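Wednesday, September 16, 2020
Textile conservation workshop, notebook 4, R. Czarnecka

Melnyk sampler, wet cleaning trial

Carried on with the wool and linen sampler from the Melnyk donation. Stitched date reads 1925, bottom right, partly lost to moth. Ground fabric is sound apart from the fold line. The red crewel wool is the worry. It bled on the blotter in April when I tested it with warm water, so today everything was done cold.

Spot tests first, each colour, 10 minutes under a glass weight:
Red: faint pink on blotter at 10 minutes, nothing at 5
Dark green: nothing
Brown outline: nothing, but the fibre is brittle and sheds when touched
Blue: nothing

The brown will be an iron mordant. Don't brush it. Udis has the old notes on a similar piece, accession 738, and I want to read those before anyone goes near the outline with a sponge.

Bath

Tried the offcut from the back hem only, not the sampler itself. Deionised water, no detergent, tray on the low bench. Water went straw coloured in the first few minutes. Changed it twice. Third bath stayed clear. Offcut dried flat on the screen with the fan on low and has come up a shade lighter, a bit stiff along the cut edge.

pH of first bath was lower than I'd like. Forgot to write down the second reading. Do it again next time and write it on the tray label.

Storage and bench

The Dultar boxes arrived, but the lids are too tight for anything with padding. Sending half back. Brerken quoted for acid-free tissue, 4000 sheets minimum, far more than we can store. Asked if they will split the order with the paper lab.

Plastic baskets with the round holes are still good for bench odds and ends. Keep them off the drying shelves.

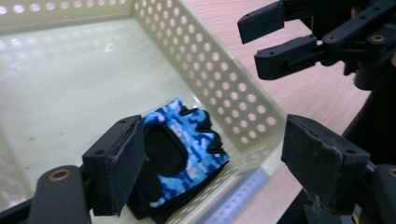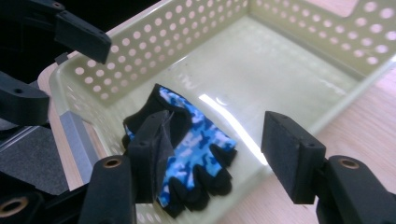
Next

Read the notes on 738.
Repeat red test with a longer dwell and a fresh blotter.
Measure the fold line and trace it onto film before the lining comes off.
Ring Brerken back about the tissue.
Top up the deionised water, second drum is nearly empty.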